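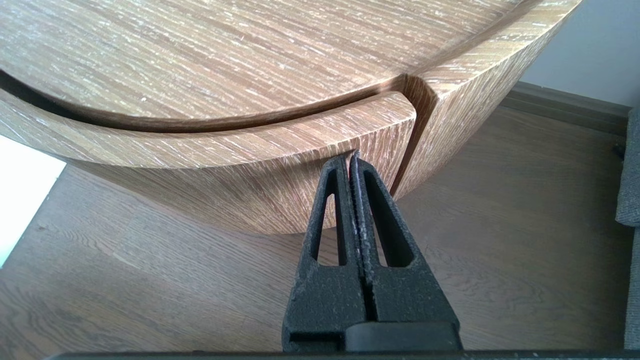
Attachment 1 – wrist view, drawer partly out, fingertips together pointing toward the end of the drawer front

Ticket 1675 – Drawer task, round side table
Project: Rumov (student manipulation club)
Opened by: Ardalan Shirazi
Priority: 2
Status: Open

Fault: Arm stalls partway through the drawer close. Controller reports a force limit, then holds position. Seen in almost 65 runs since April.

Setup: Gripper closed for the whole push. Timeout 2000 ms. Planner is Pan, current branch.

Checked so far:
Wrist calibration redone Thursday. No change.
Timeout doubled. Same stall, later in the log.
Push path in Pan is a straight line. The drawer front is curved, so the contact point slides toward the seam as the arm moves. Suspect side load – not confirmed.

Next: Move the contact point away from the end of the drawer front and rerun at half speed. Log lateral force as well as push force. Please don't raise the force limit to get past this.

Update, 4:40 p.m.: New contact point entered, colour threshold left as is. Rerun pending.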